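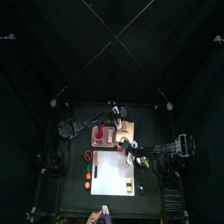

Keeping small packets upright in a tray
Posted in August by wlockwood

I've got a shallow tray with raised edges that lives on the bench, and I keep packets in it standing on their ends in a row so I can read the tops. Works well when the row is full. Once I've used half of them the rest slide down flat and I'm back to digging.

At the moment I put a cup in the other end of the tray as a sort of bookend, but it's too light and the packets just push it along. Has anyone found something better? I don't want to buy a box with dividers if I can help it. The tray is the right size for the shelf it goes on and I'd like to keep using it.

Wayne

---

gleice_b

What's in the packets? If it's seed or anything with a bit of weight, they'll push. If it's sugar or tea you can get away with a strip of folded cardboard.

---

wlockwood

Silica gel mostly, and a few of seed. The silica ones are the trouble. They're like little pillows and they go round at the bottom after a while.

---

Didier Baudry

Fill the cup. I keep dried beans in mine, 200 grams, and it doesn't move. A cup with something heavy in the bottom will hold up a row of packets as long as the tray floor isn't too slick. If it is, put a square of rubber shelf liner under the cup. You'll find it at any dollar store.

---

godoy_shed

I went the other way and gave up on trays. Packets go in a Rurnard drawer now, lying flat, sorted by size. You lose being able to see them all at once but they don't fall over because they're already down.

Standing them up only makes sense if you're taking one from the row every day. If it's once a week, lay them flat and forget it.

---

gleice_b

I don't agree with that. Flat piles mean the bottom ones never get used. I found silica packets in the bottom of my sewing box that had been there for years. Standing up, you take from the front and refill at the back, same as milk at the shops.

---

godoy_shed

Silica doesn't go off like milk. You can dry it out in a low oven if it's the right kind.

---

Ismael Bragança

Check what kind first. Some packets have a plastic skin that doesn't like heat, and the maker should say if they can be dried again. I wouldn't put any of them in an oven I cook in.

On the tray, I tried three things last winter. A bulldog clip on each end of the row was no good, too fiddly. Folded card was all right but it went soft. What I use now is a metal bookend, the small L-shaped sort, with the packets standing on the flat part so their own weight holds it down. It cost me $8 for the pair. You only need one if the tray edge is doing the job at the other end.

---

wlockwood

The L-shaped one sounds promising. The tray edge is only low though. Will the packets tip over the top of it?

---

Ismael Bragança

Mine come up to twice the height of the edge and they stay put. Any taller and I'd use both bookends.

---

benx

Another vote for the cup, but move it. If you shove it hard against the last packet every time you take one out, there's no gap for them to fall into. The problem is people leave the gap. A colour you notice helps, mine is bright green and I see straight away when it's drifted.

Also keep the cup for one thing. Mine was filling up with twist ties and bits of string and then I couldn't lift it without spilling.

Benedito

---

Didier Baudry

Agree on one thing per cup. Beans and nothing else.

---

stonetov

Cut a strip of corrugated card the length of the tray and lay it on the floor with the ridges running across. The packets sit in the ridges and don't slide. It's free and takes 2 minutes. I glued mine down with white glue, but double-sided tape would be easier to get off later. I've replaced it twice since the move to the new place, mostly because I spilled oil on it.

---

godoy_shed

Card on a bench where there's oil is asking for a mess.

---

stonetov

Hence replacing it. It's cardboard, I've got plenty.

---

wlockwood

Thanks all. I did the ridged card on Monday with tape and put gravel in the cup. Row is at half and still standing. I couldn't find the small bookends at the hardware place in Wasa, only the big ones for proper books, so I'll try the office supply store when I'm next in town.

Gleice, I've started taking from the front too. I had been pulling from the middle, which probably wasn't helping.

---

gleice_b

It wasn't. Let us know how you go with the bookends, I need a pair for my recipe cards.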